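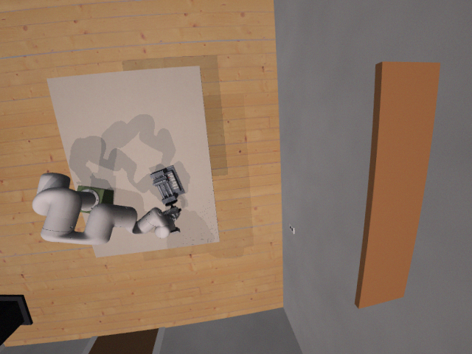 Who may apply to take part in the Wernbridge Household Sleep and Noise Study?

Adults aged 18 or over who have lived at their present address in Wernbridge or Drenow for at least 10 months may apply, whether they rent or own the home. Only one person per household can be enrolled.

The Palley Institute for Housing and Health is seeking participants for the second phase of its study of nighttime noise in residential buildings. The first phase collected mailed questionnaires from 1,937 households. The second phase is smaller and will enroll 97 participants, each of whom will keep a sleep diary and allow sound levels to be recorded in the bedroom.

What participation involves

Participants attend an opening appointment at the Institute's offices on Sawatzky Street. At this appointment staff explain the study, obtain written consent and issue a sound level recorder. The recorder stores loudness readings only. It does not store speech or any other audio.

The recorder is placed in the bedroom each night for 2 weeks. Participants complete one page of the sleep diary every morning, noting the time they went to bed, the time they woke, and any sounds they remember from the night. A closing appointment is held at the same offices, where the recorder and diary are returned and a short interview takes place.
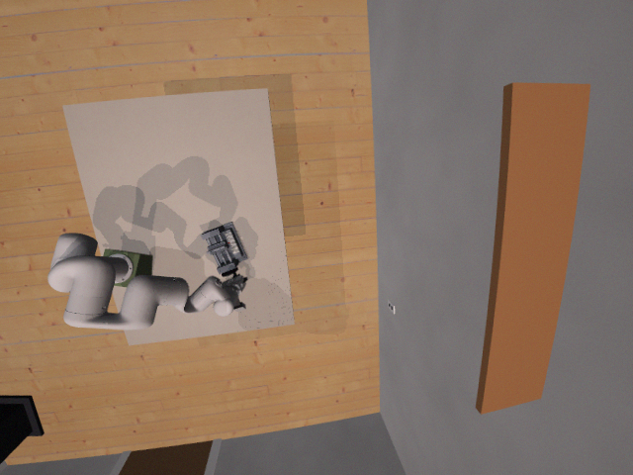 Participants who cannot travel to Sawatzky Street may ask for both appointments to be held by telephone. In such cases the recorder is sent and returned by prepaid mail, and the signed consent form must reach the Institute before the first night of recording.

Who cannot be enrolled

Applications cannot be accepted from persons who work night shifts, who are being treated for a diagnosed sleep disorder, or who expect to be away from home for more than two nights during the recording period. Persons who share a bedroom may apply if the other occupant also signs the consent form.

Payment and confidentiality

Participants receive a gift card at the closing appointment. A partial payment is made to those who withdraw early, and no reason for withdrawal need be given. Names and addresses are kept apart from study records and are not passed to landlords, building managers or city offices.

How to apply

Application forms are available at the Institute's front desk and at the public libraries in Wernbridge and Drenow. Completed forms must be received by Saturday, July 29, 2023. Applicants will be notified by letter, and recording will begin in August.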